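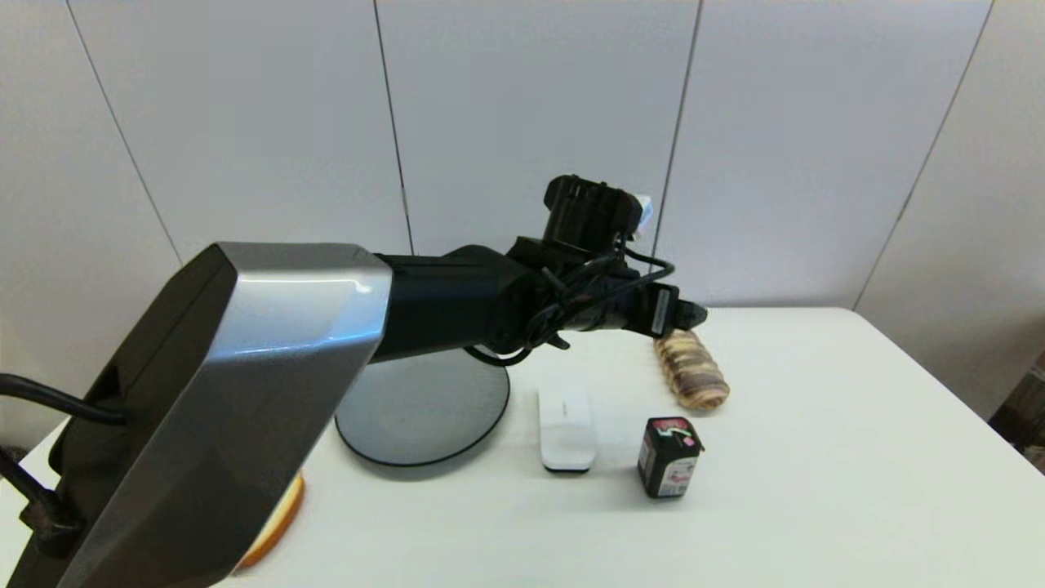

A striped bread roll on a white tabletop, with a small dark carton to its right.

Striped bread roll

A striped bread roll is a soft, longish roll with light and dark bands running around it in a spiral. I've been keeping up this entry for the Warnoddale baking pages for a while now, and it's still my favorite one to fuss over (sorry, rye people). You'll also see it called a spiral roll, a two-tone roll or, at the market in Trukgate, just "a stripey."

What makes the stripes

There are two usual ways to get them. The first is two doughs, one plain and one colored with cocoa, malt or coffee, rolled into ropes and wound together before the final rise. The second is one plain dough with a thin colored paste piped over it in a coil, so the dark part sits mostly on the outside. I like the first way better — you get color all the way through, and the two doughs pull apart in your fingers in a really satisfying way. You can't always tell which one you've got until you tear it open.

The bands can be sharp or smudgy. Cold dough keeps a clean edge. Warm dough smears, and I've made plenty of smeary ones that tasted great!

Shape and size

Most are longer than they are wide, with rounded ends. Bakers around here wind the rope over itself like a scarf and tuck the tail underneath. Some wrap it around a metal cone instead and fill the hollow later with cream, but in Warnoddale that counts as a horn and gets its own entry.

A basic dough

My own batch starts with 300 grams of bread flour and 200 grams of milk, plus yeast, salt, a spoonful of sugar and a lump of soft butter. I split it in two and knead 20 grams of cocoa into one half with a splash more milk (cocoa is thirsty stuff and the dark dough goes stiff without it). After the first rise I cut each half into 5 pieces, roll them into ropes, pair them up and twist. Then they rise again until puffy and go into a medium oven until the pale bands turn tan.

Fillings and serving

Plain is the standard. Kabbaj, the little bakery by the Trukgate bridge, does a chocolate one and, in March, an orange one that I would happily walk across town for. Botik sells them wrapped singly for lunch boxes, a bit sweeter and a lot softer.

People eat them with coffee or cold milk, usually by unwinding them from one end. Slicing works too, and day-old slices make very good French toast.

Keeping

A bread box or a closed paper bag is fine overnight. They freeze well — wrap each one separately and let it thaw on the counter before warming it up. The fridge makes them tough.

Categories: Sweet breads | Rolls and buns | Warnoddale food | Articles with recipes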